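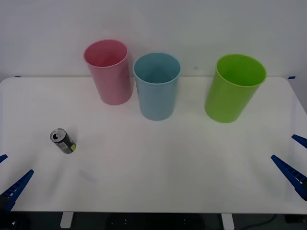 Pană tumblers in rose pink and light blue

We've been selling the Pană tumbler at our little shop in Novska for almost seven summers now, and it's still the one I pack for the lake! The plastic is light in the hand, the top is wide enough for a good scoop of ice, and the narrower base fits most car cup holders (mine included, and it's an old car). They go on the top rack of the dishwasher and stack neatly in the cupboard — handy if your kitchen is as small as ours. Sold in sets of two, with free pickup at the shop. New colors arrive in September, so write to Florin Căpraru if you'd like a set put aside.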